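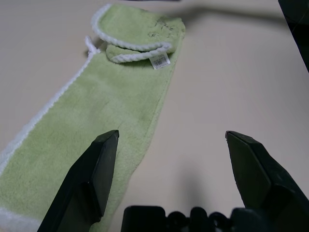 Fig. 1. Wrist camera, gripper open, green towel on bench.

Humlow Shared Workshop
Home | Projects | Minutes | Tool bookings | Contact
Search this site Go

Minutes: Towel Handling Build, August meeting
Posted Saturday by the minutes secretary

Meeting opened at 9 am in the back bay. Apologies accepted. Previous minutes accepted with one correction: the torque value recorded for the wrist joint was for the elbow.

1. Gripper fingers
The present fingers are the faceted black pair. Discussion of tip shape. The squared tip gives good contact on a flat edge and poor contact on a rolled one. A rounded tip was proposed and not supported, as it would mean redoing the finger offsets in the config. Agreed to keep the shape and trial a thin silicone pad on the left finger only. Pad material to come from the Okance offcuts bin.

2. Wrist camera
Both fingers are in view when the gripper is fully open, and the base takes up the bottom edge of the picture. The mask file will be extended to cover the base. The arm's shadow falls on the bench between the camera and the work, and the edge finder has been returning it as a cloth edge. Two options were put:
(a) a second lamp on the opposite side of the bench;
(b) a higher threshold in software.
Option (a) adopted. Option (b) stays on the list until the lamp is in.

3. Cloth and edge detection
The green towel remains the reference cloth. It has a white border along one long edge and none on the other, so the two sides need separate treatment. The trimmed side has good contrast against the green. The plain side is fuzzy and slightly irregular, and the fitted line wanders. Agreed to fit the trimmed side first and infer the plain side from cloth width.

The folded end was discussed at length. The white twisted piping gives a usable curve for the upper flap, but the smaller layer beneath has piping too and the fitter can jump between them. The cord loop to the left of the fold is to be excluded as a grasp point. The barcode tag is to stay on and be treated as clutter. A motion to cut it off lapsed for want of a seconder.

4. Controller
The Pîrvu board is still dropping its serial link under load. Cable to be replaced with the shielded type before any firmware change. Loop period stays at 15 ms. Trial log to be capped at 400 entries, oldest overwritten.

5. Spending
Lamp and clamp approved from the project tin. Quote from Gremimthorpe for aluminium extrusion noted and held over.

6. Actions
- Fit silicone pad, left finger. Open.
- Mount second lamp. Open.
- Extend camera mask over gripper base. Open.
- Replace serial cable. Part on order.
- Label the spare servo drawer. Carried over from last meeting.

7. Other business
Bench to be wiped down before each session. Request to move the drill press further from the arm referred to the general workshop meeting.

Meeting closed after 2 hours.

Previous minutes | Next | Back to Projects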